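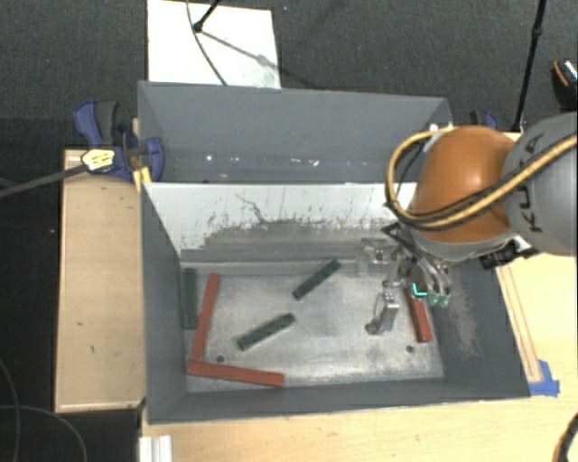
Figure 2. The picking cell at Cerwood. Red and green wooden blocks lie in the sloped-wall bin beneath the gripper of the KUKA arm.

4.2 What the sorters told us about the bin

When we first visited Cerwood in April, we expected most of our conversations to be about speed, since that was what the managers had talked about on the telephone. The sorters were kind enough to let us sit with them through several shifts, and what they wanted to talk about, at some length and often over tea, was the bin. Before the cell was set up, a sorter reached into a bin like the one in Figure 2 and took out blocks by hand, red to one tray and green to the other, and turned each one over on the way to check it for splits. Anoma Wickramasinghe, who had done this work longer than anyone else we met, told us she had never thought of the turning over as a separate job. It was simply part of picking something up.

The arm does not turn the blocks over. It grips a block, lifts it and sets it down, and the checking now happens afterward at a bench, where a person goes through the trays. So one task has become two, and the second is much quieter than the old work used to be. Several people told us they missed the chatter across the bins (two of them had stood opposite each other for years!), although the same people were glad to have stopped bending over a deep box all afternoon. We heard a good deal about shoulders and lower backs, and we don't want to pass over that lightly.

The layout of the blocks matters more than we had understood. Blocks lying apart in the middle of the floor gave the sorters very little to complain about. A block resting against a sloped side, or two blocks touching at their ends in a corner, was what they called a "sulker," and over the weeks they became remarkably good at spotting one before the arm reached for it. Abílio Fonseca described watching the bin "the way you watch milk on the stove." Of the 1,351 picks we logged, 63 ended with a person stopping the cell and moving a block by hand, and 48 of those involved a block near a wall or a corner. None of this watching appears in the written job description, which speaks only of "monitoring as needed."

We asked all 16 people on the sorting team whether they would call this watching skilled work. Most said yes, a few laughed at the question, and one asked us rather pointedly whether the pay office had been told. Mariann Borbély, the shift lead, has since begun writing down the team's own tips for new starters, including how to tip blocks into the bin so that they spread out, and when to wipe the dust from the floor and sides. She was careful to put the names of the people who had worked out each tip beside it, and the team seemed pleased by this.

We come back to the question of pay in Section 5, where the arrangement at Cerwood can be set next to the one at Nirgate, whose sorters had a hand in choosing where their bins would stand.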